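Metal cups leaving marks on a shared table
Community Help > Shared Rooms > Furniture and Surfaces

Posted by Fusness Room Desk, 16th June
Our members use a large cream-colored table with a thin seam across the top. Metal cups are set down on it daily, and faint gray rings have begun to appear. Soap and water does not remove them. Please advise on a cleaning method that will not dull the surface.
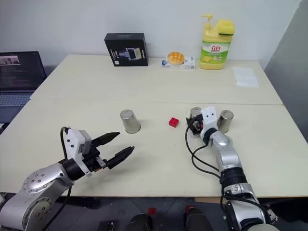 2 replies

Dridorport Facilities
Gray rings from metal cups are usually metal residue - not damage to the table itself. Mix baking soda and water into a soft paste, apply it with a damp cloth, and leave it for 60 seconds. Wipe gently and rinse with a clean cloth. Please test a hidden spot first. Keep the paste and any standing water away from the seam, as moisture can collect there and lift the edges. Steel wool and scouring powder should not be used.

Thampi Stores
We had the same in January. Felt pads under the cups solved it for us, although they come off in the dishwasher. Coasters are also acceptable.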